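Ihr Lieben, heute ist der 4. Juli und ich habe mir endlich den Kleiderberg auf dem Bett vorgenommen. Wer mir schon länger folgt, weiß, wie lange ich mich davor gedrückt habe 🙈

Ich falte ja am liebsten auf dem Bett, im Stehen wird mir der Rücken lahm, und auf der Rosenbettwäsche macht es einfach bessere Laune (ja, ich hänge an meinen Rosen!).

Angefangen wird bei mir immer mit den großen Teilen, erst glattziehen, dann der Länge nach, dann zusammenklappen. Schwarz ist gemein, da sieht man jede Fluse.

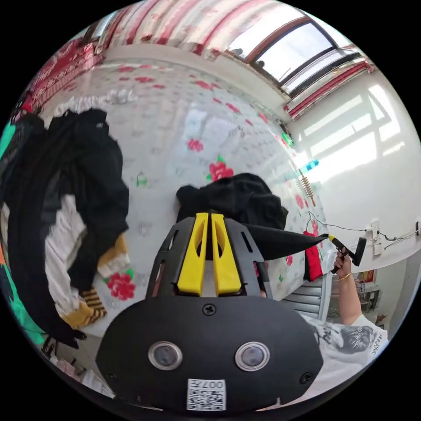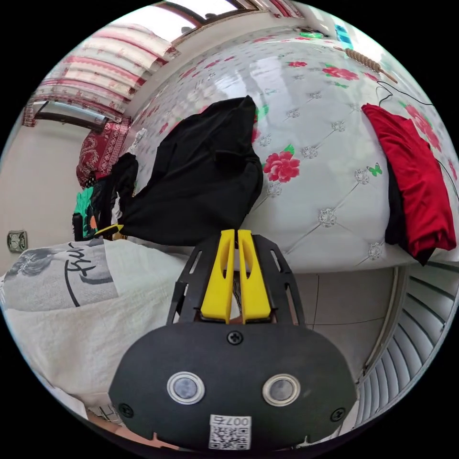
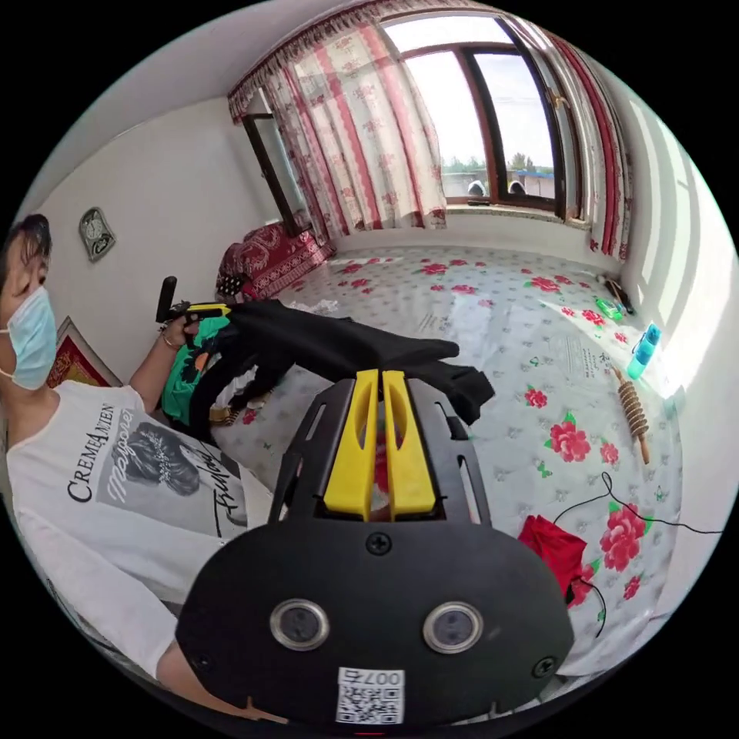
Schwarzes zuerst, Rosen überall 🌹

Das Gestreifte kommt danach dran, da lasse ich mir Zeit, Bündchen leiern so schnell aus.

Reynaldo Yap hat mir unter dem letzten Beitrag geraten, alles zu rollen. Lieber Reynaldo, bei Shirts gern, aber bei langen Sachen bleibe ich beim Falten, sonst finde ich im Dezember nichts wieder!

Und danke für die 603 Herzchen neulich, ich habe mich so gefreut. Wie macht ihr das, rollt ihr oder faltet ihr?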